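Grendthorpe Sewing and Mending Group
Minutes of the monthly meeting, November 2018
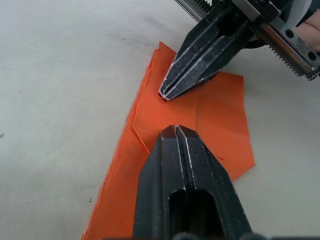
Orange fabric on the worktable, with the frayed edge on the left and a folded flap on the right.

Present: Rocío Soler (chair), Hajar Bouazza (minutes), Cayetano Herrero, Araceli Collado
Apologies: Fulgencio Montoya

1. Minutes of the October meeting
Accepted with one correction. The thread order was placed with Amrani, and the minutes had Lorgate. Hajar has changed the file copy.

2. Orange fabric
Araceli reported on the orange fabric from Asar. The cut edges fray easily and leave loose threads on the table. She asked that pieces be trimmed before they are folded, and that the trimmed edge be zigzagged the same day if a machine is free. Cayetano would rather use pinking shears and leave the zigzag for pieces that will be washed often. Rocío said the bunting will hang outdoors and should be zigzagged. Cushion backs can be pinked.
Agreed. Araceli to write this on the card by the cutting table.

3. Folding and storage
Pieces have been going onto the shelf folded in different ways, and some have creases that take a long time to press out. Hajar suggested folding once, lengthwise, and rolling anything longer than the shelf. Cayetano said rolls fall off the top shelf. It was agreed to keep rolls on the bottom shelf and move the batting up.
Scraps too small for bunting go in the patchwork bag. Lint and thread ends go in the trash at the end of each session – not in the patchwork bag.

4. Worktable
The pale top shows every mark. Araceli has tried dish soap on the dark streaks and they did not come off. Rocío will try baking soda on a small patch first. Marking pens are to be used on the cutting mat only. Chalk is fine anywhere.

5. Money
The balance stands at $237. The Lorgate bill for needles and bobbins has been paid. Cayetano asked whether the group could buy a second iron. Rocío would like to wait until after the winter sale. No decision, carried over to the next meeting.

6. Winter sale
The group has two tables in the hall, both near the side door. Fulgencio sent a note to say he can bring the clothes rack in his van but needs help unloading. Cayetano will meet him there.
Hajar will make the price tags. Araceli asked for the aprons to be hung up this time, as people did not unfold them last year. Agreed.

7. Other business
The blue scissors are for fabric only. Rocío will tie a ribbon on the handle.
Hajar asked for the old pattern envelopes to be sorted. Many of them date from before 2000 and some have pieces missing. Araceli offered to go through two boxes at home and bring back what is usable.

Actions
Araceli: card for the cutting table, pattern boxes
Rocío: table marks, ribbon for scissors
Cayetano: help Fulgencio unload, move the batting
Hajar: price tags

Next meeting in the same room, at the usual time.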